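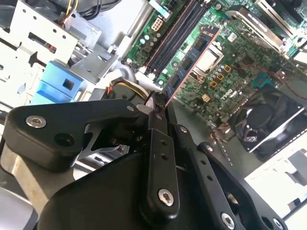 Geöffneter Desktop-Rechner, Werkstatt Nalholm

Werkstattbuch, Juni
Betreff: Wiederverwendung ausgemusterter Arbeitsplatzrechner, Stand der Erfassung und offene Fragen

Die Erfassung des Altbestands aus dem Standort Stetero ist abgeschlossen. In der Liste stehen 900 Geräte. Davon sind 700 nach Sichtprüfung und Einschalttest für die Weitergabe vorgesehen, 162 gehen in das Ersatzteillager. Über die verbleibenden Geräte wird nach Rücksprache mit der Abteilung Beschaffung entschieden; bei den meisten fehlt lediglich der Nachweis, dass die Leasingfrist abgelaufen ist.

Die Gründe für die Zuordnung zum Ersatzteillager wurden diesmal einheitlich verschlüsselt. Am häufigsten eingetragen wurde Schlüssel C (Netzteil ohne stabile Ausgangsspannung), danach Schlüssel F (Fehler im Arbeitsspeicher bei wiederholter Prüfung). Schlüssel H, Gehäuseschaden, kommt kaum vor. Bei den Einträgen unter F ist zu beachten, dass sie vor der Umstellung des Prüfablaufs entstanden sind und nicht ohne Weiteres mit den neueren verglichen werden dürfen.

Zum Prüfablauf selbst: Der Speichertest läuft ab sofort 24 Stunden. Der bisherige Kurztest hat Fehler übersehen, die erst nach längerer Erwärmung auftreten. Die Kolleginnen und Kollegen werden gebeten, das Ergebnis mit Startzeit und Endzeit in das Begleitblatt einzutragen und ein abgebrochenes Prüfprogramm als abgebrochen zu kennzeichnen. Ein leeres Feld gilt als nicht geprüft. 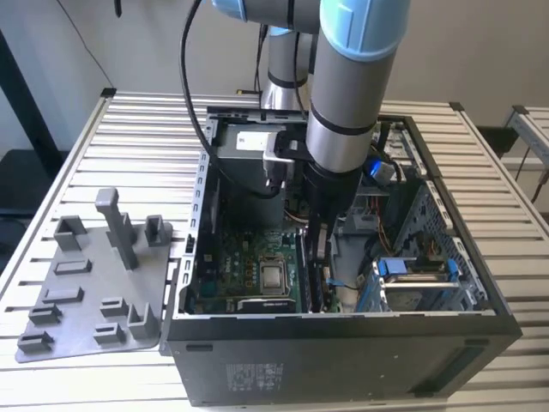 Man möge bedenken, so ein Einwand zum Entwurf dieses Ablaufs, dass ein ganzer Tag je Gerät die Prüfplätze blockiere und die Weitergabe dadurch bis in den Herbst verschoben werde; für Geräte, die später nur zur Textverarbeitung dienten, genüge ein Durchlauf über Nacht. Der Einwand ist berechtigt, soweit er die Kapazität betrifft. An der Prüfdauer wird dennoch festgehalten, bis Vergleichswerte vorliegen. Eine Rückläuferin mit sporadischen Abstürzen bindet erfahrungsgemäß mehr Arbeitszeit als die zusätzliche Nacht am Prüfplatz, auch wenn diese Aussage bislang auf Erinnerung beruht und noch mit Zahlen zu belegen ist.

Datenträger. Es bleibt bei der Regel, dass kein Gerät mit eingebautem Datenträger das Haus verlässt, dessen Löschprotokoll nicht unterschrieben vorliegt. Die Protokolle werden nach Inventarnummer abgelegt. Datenträger mit defekten Sektoren werden ausgebaut und der Firma Tsuchiya zur Vernichtung übergeben, die Übergabe erfolgt gegen Quittung.
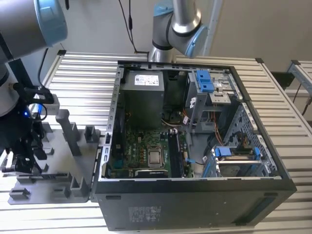
Die Quittungen der letzten Übergabe sind allerdings noch ohne Seriennummern ausgestellt worden. Tsuchiya hat zugesagt, künftig eine Aufstellung beizufügen. Bis diese eintrifft, bleibt der Vorgang in der Liste offen und die betroffenen Geräte dürfen nicht ausgetragen werden.

Pufferbatterien. Bei Geräten, die nach dem Trennen vom Netz Datum und Uhrzeit verlieren, ist die Batterie auf der Hauptplatine zu ersetzen und der Wechsel auf dem Begleitblatt zu vermerken. Der Vorrat im Schrank reicht für die laufende Charge; eine Nachbestellung ist angemeldet. Gebrauchte Zellen bitte in den dafür vorgesehenen Behälter geben, die Pole sind vorher abzukleben.

Weitergabe. Die Schule in Zaranell hat Bedarf angemeldet und um Geräte mit gleicher Ausstattung gebeten, damit ein einheitliches Systemabbild verwendet werden kann. Das ist mit dem vorhandenen Bestand möglich, sofern der Speicher innerhalb der Baureihe angeglichen wird – der Aufwand dafür ist in der Planung noch nicht enthalten.

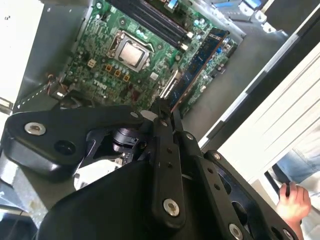
Kanako Nishimura
Leitung Gerätewerkstatt Nalholm

Nachtrag, 16:40 Uhr: Die Abteilung Beschaffung hat die Leasingunterlagen für den ersten Teil der ungeklärten Geräte übersandt. Der Abgleich mit der Liste beginnt morgen früh. Einträge unter Schlüssel F aus der Zeit vor der Umstellung werden in der Liste gelb hinterlegt und bei freier Kapazität nachgeprüft. Offen bleibt, wer den Transport nach Zaranell übernimmt.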